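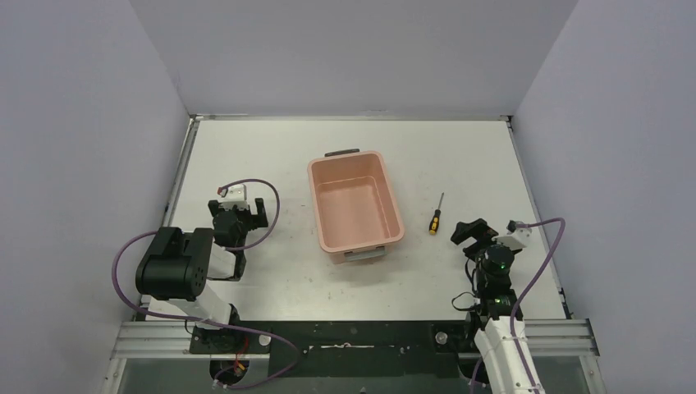 Pink tub, one screwdriver. The whole kit, for now.

search this blog Search older posts

Quick one tonight, bread's in the oven and I've got until the timer goes.

So the tool drawer. Anyone who has been to our place in Lulbridge knows the tool drawer, second one down, the one you have to open with a hip and a wooden spoon. It has eaten batteries, a bike key, the good scissors (twice) and one half of every pair of pliers-type things I ever bought. Last month the kitchen cupboard hinge went and I spent the best part of an evening looking for a flathead. Found it eventually in the laundry. On the windowsill. Behind the pegs. No idea.

Enough of that. New rule, and it's a dumb simple rule: one tub. If a tool gets used, it goes back in the tub. If it won't fit in the tub it lives in the shed and I have to put shoes on to get it.

The tub itself is salmon pink, which I wouldn't have picked, but I've gone off clear ones — you can see the mess through the side and it makes me cross. Deep enough that stuff doesn't jump out when you walk. Rounded corners, so the crud wipes out. Fat rolled rim. And a grey handle at each short end, that was the clincher, becuase I carry everything on one hip with the other arm full of washing.

Erzsébet Tóth from the Sastovness swap table told me to start with it completely empty. Bare. Not "sort the drawer into the tub", she was very firm. You put in one thing you know you'll reach for, then you wait until you need the next thing. She did her sewing gear that way and ended up with 9 bits and bobs out of a whole wardrobe. I said yes yes and then went home and nearly tipped the drawer in anyway. Didn't though.

First thing in: the screwdriver. Had to be.
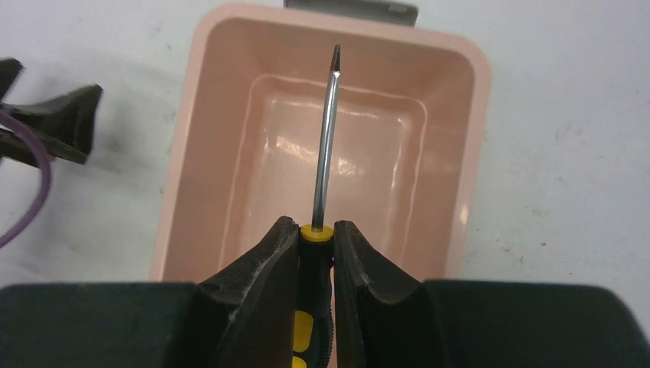
Flathead, yellow collar, held over the tub.

I've got feelings about this screwdriver. Black handle with yellow on it, rubbery ridges down the sides so it doesn't spin in your hand when you've been doing dishes. Long skinny shaft. I've opened paint tins with it, which you're not supposed to do, and levered up a skirting board, which you're REALLY not supposed to do, and once used it to get a fridge shelf unstuck. The yellow is the main thing. A plain black handle vanishes at the bottom of a drawer, yellow you can spot from the doorway. If I ever buy another set I'm going by colour and nothing else.

Tip up or tip down is apparently a debate. Cecilia Agyeman reckons lay everything flat so no one gets stabbed reaching in. My sister stands hers up in a jar. I'm team flat, mostly, but if the tub's got one thing in it who cares.

What goes in next, going by the last few weeks:

tape measure (the short one, the long one bites)
2 picture hooks I keep moving from bowl to bowl
Allen key for the bed
pencil, a proper flat one
the little torch if it ever turns up

And NOT going in: loose screws. Loose screws are how the drawer started. They get a jam jar or they get chucked. I weighed what came out of one corner of that drawer and it was 285 grams of screws that match nothing in this house. Some of them came with the Veres bookcase, which we left behind two rentals ago. Why. Who was I saving them for.

Other thing I did was clear a surface. Boring but it works. I'd been trying to sort tools on the kitchen bench in between the toaster and the mail and of course it all drifts together. A plain white top with hardly anything on it and you can see what you've got.
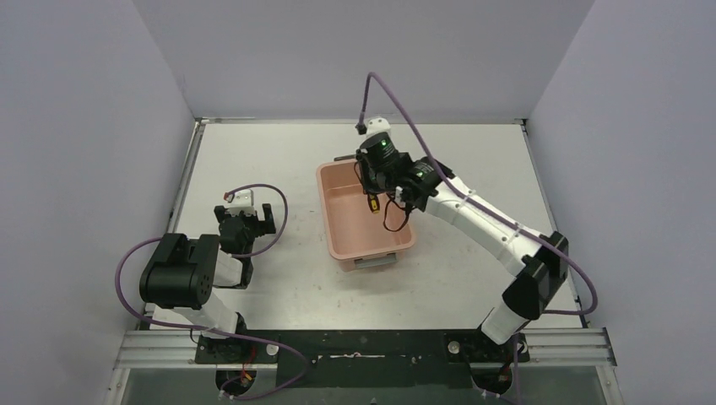

Mine does show every speck, mind. Scuffs too. A wipe with bicarb and hot water shifts the specks, the scuffs I've made peace with. Plitura do a cream cleaner that's meant to be good on marks but the smell gives me a headache so the bottle's under the sink, full, doing nothing.

Going to give the tub until July and see what ends up in it. The drawer I'm emptying one handful at a time, 3 handfuls so far, straight into an old shoebox for the swap table. If you're after half a pair of tin snips let me know, I'll put it asside for you.

Timer. Gotta go, bread.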